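Heather McPhee
thread, 14 posts

I have opinions about brown paper bags and I've had a long August, so.

Every household has a bag of bags. Ours lives in the gap beside the fridge and it has started to lean. If you pull one out, four come with it, and you spend the next minute feeding them back in like a fax.

My mother folded hers along the factory creases. She could make a paper bag look unsold. I fold mine along whatever crease I land on first and then press down with my forearm.

You can tell how many lives a bag has had from the creases. One set: fresh. Two sets: been to somebody's office with a lunch in it. A full grid: that bag has seen a potluck and come home with someone else's lid.

The bags with the twisted handles are a status item in this house. My husband brought one back from Odholm with a single candle in it and I have moved that bag between three closets. The candle I gave away the same week.

Bags I won't reuse: anything that held fish, anything that held a rotisserie chicken, and the one from Andau with the grease window, which I kept for a month anyway in case I changed my mind.

Packing, though. The kid at the checkout puts the eggs on top and I thank him like he's done surgery. Then I get to the car and lay the bag on its side.

Unpacking is worse. The big stuff comes out in ten seconds and you feel very capable. Then there's the bottom layer, where everything is small and has rolled into a corner.

My technique is to put my whole arm in and go by feel. I'm up to the shoulder for one lime.

Shengli Tan tips his out on the counter and calls it efficient. I've been in his kitchen. I've stepped on the efficiency.

The correct method, per Thérèse, is to stand the bag on a table, open it all the way up, and look inside. Like with your eyes. Apparently this was an option the whole time.

Anyway, brown bag, white table, mouth wide open. And a little yellow something, shaped like a bean or a peanut, down on creased paper:

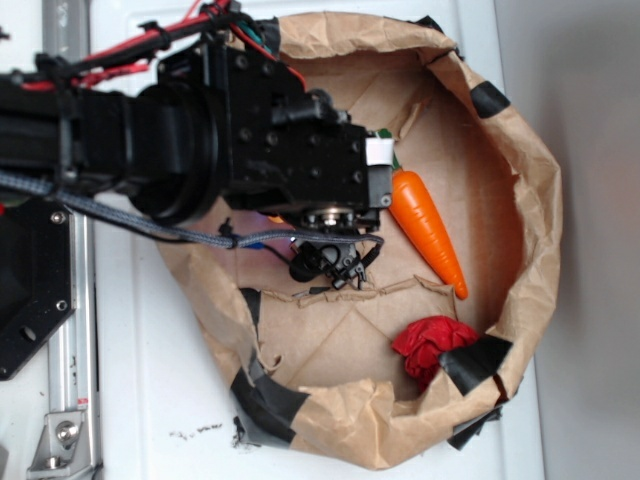
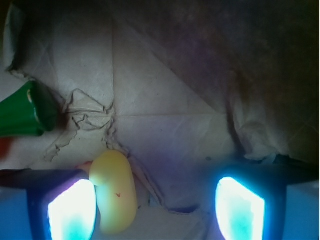

Photos: Thérèse Beaulieu

I'd like it noted that the yellow one has a tiny red speck on it and I'm already attached.

Virgil has replied asking whether it's a bean or a peanut. Virgil, I said "or" for a reason. Please go fold something.

Okay, the leaning bag of bags has now come down behind the fridge. I'm going in with the long tongs. Mute me if you need to.

2,951 views · 181 likes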